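Chapter 4
Saying What You Mean: Writing Instructions for Other People

By the end of this chapter you should be able to:
write a set of instructions that a stranger can follow without ringing you up
choose where one step ends and the next begins
test a draft on a reader and make good use of what you learn

Some years ago, when I was still teaching evening classes, I asked everyone in the room to write down how to make a cup of tea. They laughed, as you might, and most of them had finished before I had got my coat off. Then I collected the papers, shuffled them and gave them out again, and we tried to do exactly what was written. One kettle was never filled. One teabag went into a cup that had not been mentioned before and was never mentioned again. And a very thoughtful student called Laine Baranauskienė had written 445 words, with a paragraph on warming the pot, and had left out the tea!

I have used that exercise many times since, and I am still fond of it, mainly for the look on people's faces when they hear their own sentences read back to them. We all carry a great deal of knowledge that we no longer notice. You know which way a tap turns, and that a lid comes off before you pour. Your reader may know these things too, of course, but they don't know which of them you are counting on, and that is where the trouble starts.
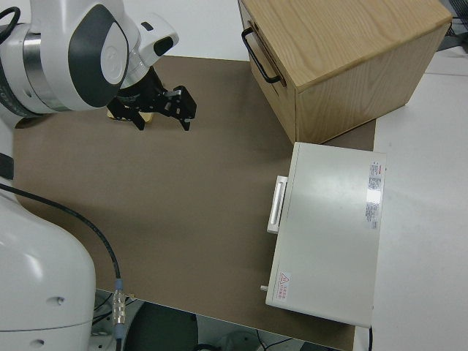 So the first question to ask, before you write a single step, is who will be reading. Suppose you are writing the leaflet for a flat-packed bookcase, which we shall call the Jollby. A joiner would be happy with a drawing and a list of screws. Somebody putting up their first bookcase, on the floor of a new flat with the light going, needs rather more from you – and needs it in the right order. Telling them in step nine that the back panel should have gone in at step three is a sure way to lose a friend.

The second question is how large a step should be. My old colleague Uwe Wiegand used to say that a step was whatever you could do before you had to look at the page again, and I have never found a better rule. "Fit the shelves" is too much for one look. "Pick up the screwdriver" is hardly worth the ink. Somewhere between the two there is a comfortable size, and it changes with the reader and with the job.

We shall come back to the Jollby in section 4.2, where you will find two versions of its leaflet side by side. Read the first one all the way through, even when it annoys you, and mark each place where you would have had to stop and guess.

Before you start

Choose a small job you do at home without thinking, such as changing a pillowcase or locking a bicycle. Write instructions for it in no more than 100 words, and put them away. You will need them at the end of section 4.3.

4.1 Knowing your reader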